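Pre-Release Inspection Checklist: Simulated Kitchen Tasks, Wrist View
Project: Truvness
Scene set: Cudine, tabletop group
Completed by: Guðlaug Brøndum
Reviewed by: Heike Rathjen
Month: January

Purpose
To be filled in before a batch of simulated episodes is passed to policy training. The method under test trains on rendered wrist views only and is scored on tasks the policy has not seen. Errors in the renders or in the contact settings end up in the score, so every item needs a mark. Use OK, FAIL, or N/A. Write a comment for anything other than OK.

Section A. Batch and records

A1. Batch holds 3,000 episodes and the manifest matches the folder – OK
A2. Random seeds stored with each episode – OK
A3. Held-out objects absent from the training split – OK
Comment: Checked by object ID and again by mesh hash. The first run of this check used names only and missed a renamed mug. Please keep using the hash.
A4. Simulator version written in the log header – FAIL
Comment: Header field is blank in the Stokley export. Version is in the job script, so the data can be used. Heike to fix the exporter before the next batch.

Section B. Rendering

Sample size for this section: 200 episodes, drawn at random.

B1. Both gripper fingers visible at episode start – OK
B2. Target object visible at episode start – OK
B3. Reflective materials render without missing patches – OK
Comment: Polished metal looks mottled at close range. I compared it with the material test sheet and it is the reflection map, not a fault. Do not file this again.
B4. Shadows attached to the objects that cast them – OK
B5. Object color within the allowed range for the task – OK
B6. Background furniture textures load fully – OK
Comment: The Dal Bello cabinet pack loads slower than the rest. Wait for the load flag before the first step is recorded.

Section C. Contact and physics

C1. No object sinks into the tabletop at rest – OK
C2. No object overlaps another at start – FAIL
Comment: 2 episodes in the sample start with the ball inside the kettle base collision shape. The ball is pushed out on the first step and rolls off the table. Both episodes removed. The collision shape is wider than the visible base, so a ball placed very near the kettle can pass by eye and still fail. Run the overlap script on the full batch, not just the sample.
C3. Friction values inside the set range – OK
C4. Small round objects settle before recording starts – OK
Comment: Settling time was raised after the last review. No change needed now.

Section D. Arm and gripper limits

D1. Joint limits match the real arm file – OK
D2. Maximum closing force matches the real arm file – OK
D3. Fingers clear the front edge of the table on approach – OK
Comment: Clearance is small on low approaches. It passes, but I would like the margin written into the task file. At present it is only in my notes.
D4. Simulated emergency stop ends the episode and sets the flag – OK
D5. Stopped episodes excluded from the success rate – FAIL
Comment: They were counted as failed attempts, which lowers the result for the clutter tasks. Heike and I agreed to report them on a separate line. Script changed and the table recalculated.

Section E. Before any run on the real arm

E1. Speed cap on for the first session – OK
E2. Work area marked and clear of loose cables – OK
E3. Stop button tested by the person who will hold it – OK
E4. Kettle empty and unplugged, cord removed from the table – OK
E5. Second person in the room – OK
Comment: Applies to short tests too.

Reviewer comments (H. Rathjen)
C2 is the one that matters. Near-contact starts are the hardest part of this task and we want to keep them, so do not solve it by moving the ball farther away. Tighten the collision shape to the visible base and regenerate only the affected episodes. A4 can wait for the next export. On D5, please put both versions of the success rate in the appendix – the old number has already been shared inside the group and people will ask why it changed.

Result
Batch held until the C2 script has been run on all episodes. Section E is signed off separately and stays valid for this arm setup only. 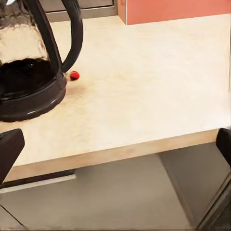
Item C2, near-contact placement: red ball beside the kettle base, gripper open.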